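storkano-grip

Notes and clips from comparing two hand-held grippers, the Murkness and the Cleler. I started this in February because I kept arguing with Conall Mulcahy over which one tracks better near clutter, and we figured we should just go record some stuff and find out!

There are 40 clips per gripper. Same tasks, same people (me and Lilla Virág, mostly), different rooms. Each clip has the head view, the finger width and the cube pose -- that last one is where things get messy.

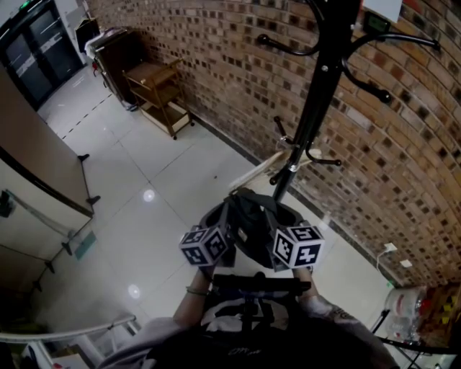 Head view, coat rack task, marker cubes either side of the fingers.

Shiny floors and dark cloth are my favorite tests (okay, Lilla's least favorite). If a cube turns too far from the camera the pose just drops out, and I left those gaps in. Please don't fill them in and then tell me the tracking looks great!

Known problems: clip 47 has a bad clock, so skip it. The Cleler width readings drift a little when the fingers stay shut -- rezero before each take if you record your own.

To replay a clip, run play.py with the clip number. Bug reports go to the issues page, and I do read them.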